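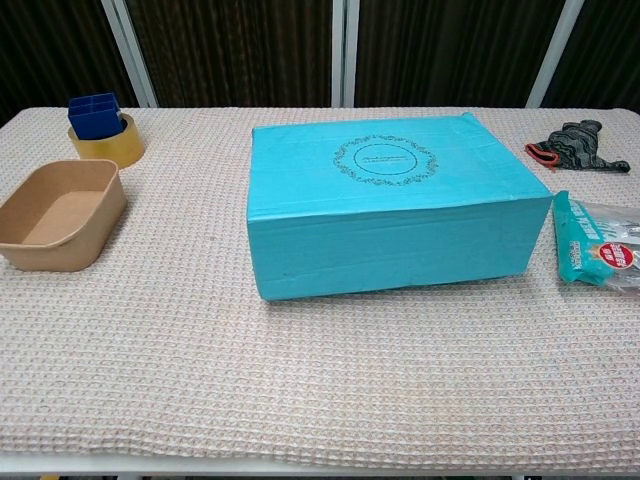 Workshop > Notebook > Packing bench

November 2019

Friday, and a slow one, so I finally got stuck into the mailer question I've been putting off since September. Short version for anyone flipping through: the turquoise box is lovely and I still want to use it, but I don't think it can go out on its own without a sleeve or an outer of some kind. Long version follows (sorry Jarmo, I know you like the short one).

The box I've had on the table today is the big turquoise one with the wreath on the lid. It's one of the Zasmont samples and it's been to the Clostorport shop and back by ordinary post, no outer, just a label that I've since peeled off. It's come home looking a bit tired! The lid has picked up creases, mostly along the front edge, and the front face has scuffs and a few shallow dents. The bottom left corner at the front is worn and has gone a bit round. There's also a flap corner at the back right that wants to stick up. I pushed it down twice with my thumb and gave up. I might try a dab of glue, or it may be that the fold line is a hair out on the die, in which case they'd all do it and we need to say something before we order.

Colour is the good news. The top is still that bright light turquoise and the dark wreath looks great on it. My only grumble is the lettering in the middle. The script is all right but the smaller line underneath is awfully fine, and I'd like it a size up or gone altogether. Ask Zasmont if changing the plate costs extra at this stage.

Quantities, so I stop looking for the email: minimum order is 1,000 printed, or 50 plain with a sticker. We send out 13 parcels on a normal week, a lot more before Christmas, so the thousand would see us through a good long while, and where on earth would we keep them? They do come flat. Still. I'm leaning toward 50 plain ones and putting the wreath on a sticker, which fixes the lettering problem at the same time.

Kraft tubs next. I've got one of the open brown ones out beside the box. I like these more than I expected to. The rolled rim is comfy to hold and the walls narrow toward the base, so they ought to stack nicely in the cupboard. What I want to know is how one rides inside the big box when it's full. Plan is to fill it with 700 grams of dried beans, pack paper around it, close the lid and carry it up and down the stairs a few times. If the beans stay put I'm happy. If they don't, we need lids, and Nasution has lids but not in kraft colour (they're white, and I'm not keen).

Tape: yellowish packing tape again. It holds fine, but against the turquoise it looks like somebody's moving house. Jarmo Pesonen reckons paper tape would be nicer and I agree with him for once, though the stuff from Wodimano wouldn't stick in the cold room last winter. Try a different one before we write it off.

To do Monday:
- bean test
- ring Zasmont re flap corner and small lettering
- price up a plain outer to fit the big box
- find the good scissors, they were on this bench on Wednesday

Tablecloth stays on the packing table for now, by the way. It stops the boxes sliding and I can't face the scratches underneath.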